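I spent most of January tuning the gripper on my garage arm inside a simulator before I let it touch anything real, and I'm still not convinced it was time well used.

The sim kitchen comes free with Plarnon. It has plenty of brick and a big paned window, and I'm sure somebody worked hard on it. My garage has a Stöcker bench vise and one bad light. The pitch is that if you train in enough made-up rooms, the arm stops caring which room it's in. Maybe. I ran 458 grasps in there with the wrist view on, and I trust that number about as much as I trust the mileage sticker on a used car.
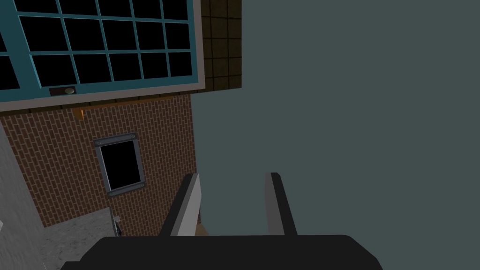
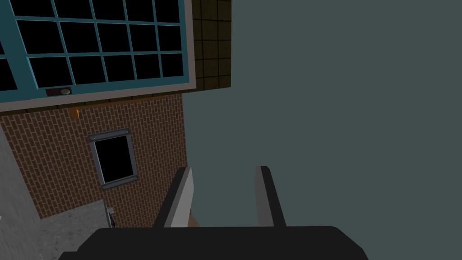
Wrist view in the sim, both with the fingers open. Plain wall on the right, brick on the left.

My main gripe is friction. The sim pads hold whatever I tell them to hold. The real ones are 20 percent infill with rubber tape on them, and they let go of a 100 gram block whenever they feel like it. Eilif Fjeld says I should randomize the friction and quit complaining. He may be right - he also said the Venow servos would be quiet.

Next I'm redoing the finger mounts with 16 mm spacers and running the same grasps on the bench. If the numbers come anywhere close I'll post them.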